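Grindenness open day, quick notes before I forget it all

Back from the Grindenness open day and typing this on the train, so forgive the mess. Went mostly for the Jamska stuff, ended up spending most of my afternoon at one table of toiletries. No regrets.

Doors at 2, already a line. Sign-in sheet had me down as visitor 143. Got a sticker, lost the sticker. Then straight through to the office floor where the hand-held gripper demo was going.
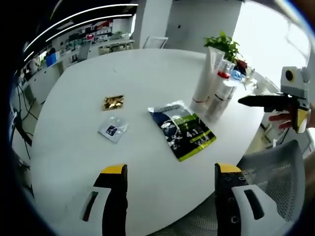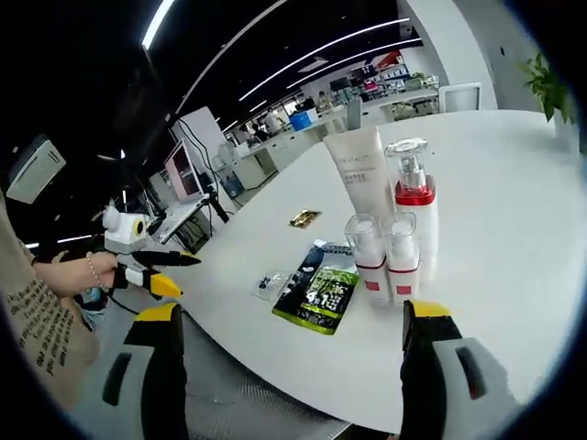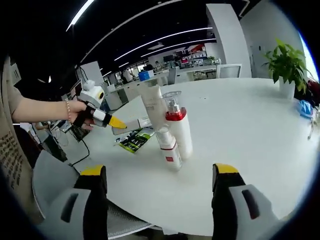
Hand-held grippers at the round table, skincare bottles and packets as the test objects.

So the idea. You don't drive a robot arm around with a joystick. You hold the gripper yourself, do the job with it, and the recording goes off to train the arm later. I'd read about this a dozen times and it never really clicked until I was standing next to it. Much more physical than I thought. You're basically tidying a table with big yellow-tipped fingers.

The host said they want 40 good runs of a task before they bother training anything on it. Good meaning no fumbles, no long pauses. They throw out a lot. Somebody asked how much and got a shrug.

Packets are the hard part aparently. A bottle has a shape, you close on it and you're done. A flat foil thing on a smooth white table is another story, the fingers want to skate right over it. Host's trick is to come in low and slow and pinch a corner. Wrote that down in capitals.

Visitors got a turn later on. Mine was short. The handle is comfy but your wrist knows about it after a few minutes, and I kept wanting to use my other hand. Went for a bottle, got a bottle. Very proud. Would not try a packet with people watching.

Other bits:

Sachdeva had a talk upstairs on sorting mixed bins. Caught the last half. Slides too small, talk good. They showed a chart topping out at 99 percent picks and then admited that was on boxes only, which I liked them for.

Gisteck were handing out flyers for a starter kit. No price on the flyer. Asked, was told "spring". Ok.

Jamska, the thing I came for, was a video on a loop. Bit of a letdown. They say live in March.

Coffee was fine, ran out by 4.

Stayed till they started stacking chairs. Platform 29 bus replacement on the way home, long story. Will post my notes from the Sachdeva talk when I can read my own handwriting.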